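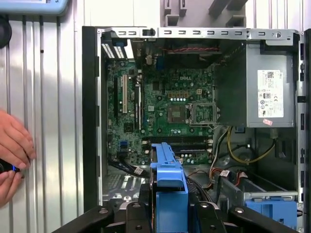 Posted by Eder

FOR IMMEDIATE RELEASE

Trindade Grocery drops member-only prices at all 4 stores

TORURACH – Starting this Sunday, you won't need a card, an app or a phone number to get the sale price at Trindade. The price on the shelf is the price everybody pays. I've wanted to write that sentence for 2 years, so forgive me if I sound a little giddy!

I run the stores, and I also work a register at our Ritdale location most weekends, which means I've had the card conversation more times than I can count. Somebody gets to the front of the line, the coffee rings up higher than the tag said, and I have to explain that the big yellow number was for members. Then they dig for a card they signed up for years ago, or they give me their sister's phone number, or they just put the coffee back. I hate it when they put the coffee back.

So the yellow tags are coming down. We'll still have weekly specials (32 of them in the first flyer, mostly produce, dairy and pantry stuff) and they'll apply to every shopper at every register. The self-checkouts too.

If you have points saved up, please don't panic. They're good through the end of March. Every 50 points takes a dollar off your total, same as always, and the service desk can look up your balance if you've lost the card. After that we'll close the accounts and delete the phone numbers and email addresses that go with them.

Will some regular prices change? Yes, a few will go up by a little and a few will come down. The full list will be posted by the front doors at each store on Saturday night after we close, so you can look it over before you shop.

Reporters who'd like to talk can call the Ritdale store and ask for me. Mornings before 10 are best, before the deli gets busy.

###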